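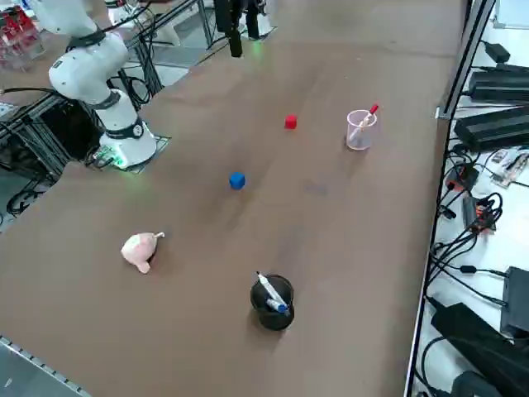 长桌、红色小方块、白色机械臂

讲稿备注，Botham 短片周，下午场，自用

开场别啰嗦。上次光是自我介绍就讲掉一大截，后面赶得要命。

大家好，我在 Vadness 做字幕，做中翻英，也做英翻中，偶尔也帮着打板、搬灯、买盒饭。Vadness 是很小的一个团队，拍网络短喜剧，挂在自己频道上，免费看。今天讲的是字幕。喜剧的字幕。

（如果有人这时候走，让他走，隔壁场是调色，确实比较好看）

先问一句：在座谁看过自己片子的自动字幕？举手。等一下。好，看过的应该都笑过。我们有一集男主对他妈说“妈我吃了”，自动出来的是“骂我迟了”。评论区把这句当梗玩了很久，比我们自己写的梗受欢迎。编剧很受伤。

【背景，快速过】

Matenero 是我们做的系列，讲一家开在外国的中国杂货店，店名就叫 Matenero，上一任店主留下的招牌，没钱换，所以一家人跟着叫。第一季 17 集，最长的一集 8 分钟，短的就是一个段子，进门、吵架、出门。全季字幕 1,107 条，指英文那一轨。为什么知道得这么清楚，后面导出的时候软件会给你报数，我盯着那个数看了很多个晚上。

人物讲话是混着来的。爸爸讲普通话夹方言，妈妈讲普通话，女儿讲英文，儿子两边都讲不好，一句话里换三次。观众也是混的，有人只看英文，有人只看中文，有人两个都听得懂但是关着声音在地铁上看。

所以字幕在这个片子里不是最后贴上去的东西，它就是台词的一部份。这句慢点讲。

（喝水）

【一、什么时候开始做】

我们最早的流程：写、拍、剪、混音、丢给我、第二天上线。丢给我的时候通常是晚上十点以后。我做到天亮，上传，睡觉，醒来看评论说哪一条错了。

问题在哪：剪辑锁了，我什么都动不了。一个笑点画面上留了不到一秒的反应，英文要两行才讲得清，塞不进去。跟剪辑说能不能多给我几帧，剪辑说锁了。那就删字，删到最后笑点没了，剩一句“Okay.”。

现在的流程：

剧本出来那天我就拿一份。不翻，只圈。圈出来“这句英文观众会掉队”的地方，用红笔，掉得特别厉害的画双圈。然后跟编剧坐下来过一遍。编剧一开始很烦我。可以理解。

围读的时候我在场，掐表。念得快的句子标出来。爸爸那个演员语速是全组最快的，他一激动字幕就没法读，这个没办法，他就是因为这个好笑才选的他。

粗剪我看一遍，只看节奏。哪里字幕会压到下一个镜头，哪里人脸特写下面刚好是手机屏幕，字叠字。这时候跟剪辑讲还来得及，态度要好，带吃的。

精剪锁了才真正打轴。

所以我的活分散到前面去了，最后那一晚反而轻。总工时没少，可能还多一点，但是人能睡觉。

（这里有人会问“我们就两个人哪来的专门做字幕的”，先堵上：两个人也可以，导演自己围读的时候拿只笔圈就行，关键是圈的那个人要假装听不懂中文）

【二、梗怎么翻】

核心部分，至少留一半时间。

我把梗分了几类，土办法，别当理论听。

第一类，情境梗。妈妈把客人退回来的酱油又摆上架，客人还站在旁边看。这种随便翻都好笑，字幕越少越好。我甚至会把整条拿掉，让人看脸。拿掉字幕这件事很多人不敢，怕观众留言说漏翻。漏就漏。脸在那里。

第二类，语气梗。“你行你上”“随便你”“我无所谓啊”。字面都是好话，语气是刀。英文要找同样挨刀的说法，"Fine." 一个词加句号，很好用。句号非常重要！我们有一集同一句“随便”出现好多回，每次意思都不一样，妈妈从真随便讲到要离家出走。中文观众听声音就懂。英文我做成 "Whatever you like." "Whatever." "Fine." "I said fine." 一路往下缩，后来又放出来。演员的声音是往上走的，字是往下缩的，反着来，效果意外地好。

第三类，谐音。最难，每次开会吵的都是它。

例子：第一季里爸爸卖年糕，“年年高”，儿子跟客人解释，解释成“每年都变高”，客人问那你为什么这么矮。这个其实运气好，high 和 tall 能混过去一点，"You get taller every year." "Then what happened to you?" 没对上谐音，但是笑点在矮，保住了。

反例：四和死。客人买四盒，妈妈死活要送她一盒变五盒，不讲原因。这个梗华人一秒懂。英文观众看到的是一个小气的女人突然大方，莫名其妙。我试了 7 个版本。念几个给大家听，念差的那几个，大家开心一下：

"Four is unlucky." 太像旅游手册。
"Four sounds like death." 对，但是妈妈没讲这句话，我等于替她解释了，她这个人从来不解释。
"Take five. Live longer." 这个当时大家都觉得好，我也觉得好，放上去才发现女儿后面有一句台词接不上，女儿讲的是“她信这个”。信哪个？

最后怎么解决的：回去改剧本。让女儿在旁边翻白眼，用英文补一句 "It's a death thing."。演员现场讲出来的，字幕不用背这个锅。这就是为什么要早点看剧本。这集是我们这边播得最好的几集之一，跟我没关系，是女儿那个白眼好。

第四类，方言。

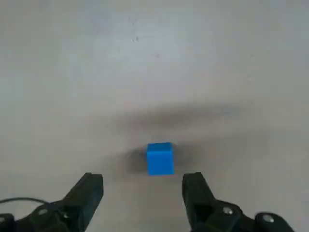 方言麻烦在它有两层，一层是内容，一层是“他突然讲方言了”这件事本身。爸爸平时讲普通话，一打电话给老家就切过去，整个人声音都变大了，肩膀也松了。中文字幕我可以直接写成方言字，观众看着字就能听见。英文怎么办？

试过斜体。问题是斜体大家已经拿来表示画外音和电话那头的声音了，撞了。

试过前面加括号，[in dialect]。有用，但是丑，而且每次都跳出来，像有人在旁边拍你肩膀。现在只在一集里头一次切换时加，后面就不加了。

试过换颜色。频道上有人留言说色弱看不出来，他说得对，马上撤了。这个顺便提醒大家，别用颜色当唯一的区分，真的有人看不到。

还有一种我很讨厌的做法，把方言翻成英文里某个地方的土腔，乡下腔之类的。一翻出来，这个人物的阶级、教育、脾气全被你改掉了。我们爸爸是学机械的，讲方言是因为打给他弟。别给他戴草帽。

目前的办法：普通话部分英文写得稍微规矩、稍微短，有点绷着；方言部分放松，缩写多一点，句子长一点，骂人骂得顺一点。观众说不出来哪里不一样，但是会留言说“爸爸打电话的时候好可爱”。那就对了。

第五类，混讲。儿子一句话里中英换来换去。“我今天真的超 tired，老师 give 我们一个 project 什么鬼。”

英文字幕要不要把他讲的英文也打上去？我们吵了很久。打上去，懂英文的人会嫌烦，觉得我耳朵又没聋。不打，字幕会断成碎片，眼睛一下看一下不看，很累。

我们的选择：只要一句里有中文，整句都打。整句都是英文就不打（另外有一轨无障碍字幕，全部都打，包括关门声和冰箱嗡嗡声，这一轨等下讲）。中文轨反过来，英文词保留原样，不翻，因为中文观众要看到他在混。把“tired”翻成“累”这个人物就没了。

（看时间。如果超过一半了，第三部分压缩）

【三、打轴、断行、软件】

我用 Kun，我们自己人写的一个小工具，很简陋，没有图标，打开是个灰窗口。为什么用它：可以两轨并排看，可以给每条加备注，备注不会被导出。就这点好处。大家用什么都行，能看波形就行。别来问我要，它在别人电脑上经常打不开，我自己的也是得开两次。

几条习惯，讲快点：

进点跟着嘴。喜剧尤其，晚一点点都不行。早更不行！早了等于剧透。笑点在句尾的话，字幕一整条出来，观众眼睛比耳朵快，先笑了，演员还没讲完，演员就白演了。解法就是拆，前半句一条，笑点单独一条，卡在他开口那一下。

举例，妈妈：“我没有生气，（停）我只是把你的东西放到楼下了。”
错的做法，一条两行，全出。
对的做法，"I'm not angry." 停的时候画面上空着，什么都没有。然后 "I just put your things downstairs."
空着那一下不要怕。新手最怕空。

出点别压剪辑点。字幕跨过切镜，眼睛会以为换了一条，又从头读一遍。你自己试试看，很明显。

断行按意思断，别按长度断。"I told you not to / bring him here" 可以，"I told you not / to bring him here" 也读得懂但是难受。中文也一样，“我跟你爸说了不要 / 带他来”，别断成“我跟你爸说了不要带 / 他来”。软件自动断的一律自己重看。

标点。中文轨我们句末不加句号，问号感叹号保留，逗号用空格代替。英文轨标点照常。省略号少用，一集里满屏的点点点，人物好像都喘不过气。

字体字号位置。手机竖着看的人越来越多，字幕放得太低会被平台的按钮挡住。我们现在整体往上提了一截，横版竖版各导一次。竖版一行放不下几个字，基本等于重做断行，这个工时报预算的时候一定要算进去，我们第一次就没算，我白干。

烧进去还是外挂？我的意见：喜剧、混语、有排版花样的，烧一份主版本。同时一定要传外挂的文件。外挂的可以被搜到，可以让观众自己调大小，屏幕阅读的软件也能拿到。两份都要。有人说两份会叠，设置里把默认关掉就行了，别偷懒。

花字。综艺那种大字，砰一下弹出来的。我们不怎么用。用过一集，效果不错，但是英文版也得跟着弹，美术多做一倍，而且笑点被字抢走了，演员回来看片子脸色不太好。偶尔用，问过演员再用。

【四、无障碍那一轨】

一开始没做。有观众写信来问，说她听不到，看我们英文字幕只看得到中文台词的翻译，女儿讲的英文她全都不知道。等于半部片没了。我看完信脸是烫的。

后来补做。现在新的每集都同步出，老的陆续在补，没补完。

声音怎么写是门手艺。冰箱嗡嗡响，写不写？要看它有没有戏。Matenero 店里那台冰箱老是在吵架吵到最安静的时候抖一下，那个抖就是笑点，不写的话她看到的就是两个人站着发呆。写："[fridge shudders]"。别写 "[funny noise]"，好不好笑让人家自己决定。

音乐也是。别只写 [music]。写是什么样的，二胡拉得很惨，还是超市里那种循环的新年歌。新年歌从头到尾循环那一集，我每隔一阵写一次 "[New Year song, still]"，有人留言说笑出来了。那个 still 是我自己加的，导演后来才发现，没骂我。

说话人标注：画面外讲话要标名字，画面里看得到嘴的不用。一群人抢话的时候用短横线分行，最多两行，再多就选，选重要的。选的时候会心痛。

【五、观众帮忙翻的字幕】

这段看情况讲，敏感。

频道做起来以后会有人主动给你翻别的语言，西语、越南语、印尼语都来过。非常感谢，真的。但是几个坑：

没有人核对。我不懂越南语，收进来就上了，后来被告知里面有一集妈妈全程对爸爸用了很不客气的称呼。翻的人觉得那样比较好笑。可能吧，可是妈妈不那样讲话的，妈妈骂人从来客客气气。

署名。一定要署。片尾放不下就放简介里，置顶。问清楚人家要署什么名字，有人要网名，有人不想署。

给材料。别丢个视频就让人家翻。我现在给一份人物小抄：谁叫谁什么，谁跟谁在冷战，哪些词每集都要统一（店名不翻，“你叔”永远是同一个人），哪些笑点可以整个换掉。最后这条翻的人最喜欢，他们怕改错，你讲了可以改，他们就放开了，会翻出很漂亮的东西。

钱。有预算就付。我们第一季没付，第二季开始每集给一点，很少，拿不出手，但是给。

【六、错了怎么办】

一定会错。上线以后发现错了，外挂的换文件就行，烧进去的只能忍着，或者重传，重传评论和播放都没了。所以上线前找一个没看过剧本的人看一遍，关声音看一遍，再只听声音看一遍。我们找的是楼下复印店的老板娘，她不笑的地方我就记下来。她有时候是在想别的事。

改过的东西做个记录，哪集哪条，原来是什么，改成什么，为什么。第二季遇到同样的词就不用再吵一遍。虽然还是会吵。

留言里骂翻译的，分两种。一种讲得出哪里不对的，抄下来，里面一半有道理。另一种说“翻得完全没有灵魂”，关掉，去吃饭。

我们最惨的一次错：把女儿的“I'm late”中文轨打成了“我有了”。编剧本来写的是她上班迟到。底下全在恭喜她。挂了一整晚。第二季就真的给她写了一条怀孕的误会线，也算没浪费。

【收】

如果还有时间放那段妈妈退酱油的，关掉字幕放一遍，再开着放一遍。没时间就直接提问。

回去可以做的：下一个剧本拿到手，先不要翻，拿支红笔圈一遍。就这样。

预备几个问题：

“能不能用机器翻？” 可以拿来打底稿，省听写的时间。谐音和语气它会给你一个很通顺的错答案，通顺的最危险，因为你校的时候眼睛就滑过去了。每条都要对着声音听。

“英文要找母语的人看吗？” 要。我们女儿的演员会顺手帮看，她说某句“没有人这样讲”，我就改。反过来中文也要找人看，我写久了也会写出翻译腔。

“双语字幕上下放一起好不好？” 竖版别放，太挤。横版可以，中文在上。但是笑点拆条的时候两边要一起拆，语序不一样会很痛苦，要预留时间。我们现在基本分开出两个版本。

“字幕的人要不要去现场？” 能去就去。去了你才知道哪句是演员临场改的，改了没人会告诉你。场记忙疯了。

“片名要翻吗？” 看情况。我们店名没有意思，所以省了。

记得：U盘两个都带。转接头。讲慢一电。

相关内容
Botham 短片周：下午场讲座安排
Matenero 第二季拍摄手记：冰箱又坏了
竖版短剧的断行，一份对照表
低成本喜剧怎么收现场声
Vadness 频道问答整理（二月）
粗剪给谁看，什么时候给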